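Nuwan Nanayakkara and Mafalda Macedo
19 Oct 2018

3. Size grading and fit in girls' outerwear

3.1 Sample and measurements

The garments came from two makers, Barreto and Vammont, both of which sell girls' coats in sizes for ages 5 to 12. We bought 4 coat styles in every size offered and measured each piece flat, buttoned, on a cutting table. Chest width, shoulder width, sleeve length, hem width and center back length were taken to the nearest half centimeter. Each measurement was repeated by a second person. Where the two readings differed by more than one centimeter, the coat was measured a third time and the middle value was kept.

Body measurements were taken from 300 girls in August, at the start of the school term. Height, chest, waist and arm length were recorded over a thin T-shirt. Parents were asked which size they had last bought for their daughter and whether the coat had been chosen to last one winter or two.

3.2 Grading between sizes

Both makers use an even step from one size to the next in the chest, but they differ in the sleeve. Barreto adds the same length at every step. Vammont adds less in the smaller sizes and more from age 9 upward, which follows the arm lengths in our sample more closely. In the two largest Barreto sizes the sleeve was often short on girls whose chest measurement fitted the coat well.
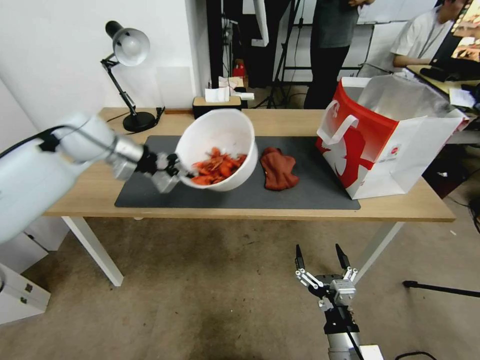 Hem width was the least regular of the measurements. In the straight styles it grew in line with the chest. In the A-line styles it stayed nearly the same over three sizes and then jumped, probably because one pattern piece had been reused with only the side seams moved. Edeltraud Prantl, who has cut patterns for both kinds of coat, told us this is common when a style is added late to a collection.

Figure 4. Sleeve length by labeled age, both makers, all styles. Solid line: mean arm length in the sample plus an allowance of two centimeters.

3.3 What parents bought

Most parents had bought by age label and had tried the coat on the child only after bringing it home. Those who bought for two winters usually went up one size. In the Barreto coats this gave a good sleeve but a shoulder seam that sat well down the upper arm. Several parents said they had turned the cuffs up and stitched them by hand. A coat with a deeper sleeve hem, which can be let down later, would meet the same need without changing the shoulder. Only one of the styles we measured had enough turned-in cloth for this.

Lining was a second source of trouble. It was cut to the same length as the shell in all but one style, so letting down a sleeve would also mean piecing the lining. We return to this in Section 5.

Last updated by B. Pálfi
Contact | © Tellura Papers in Clothing Studies | Back to top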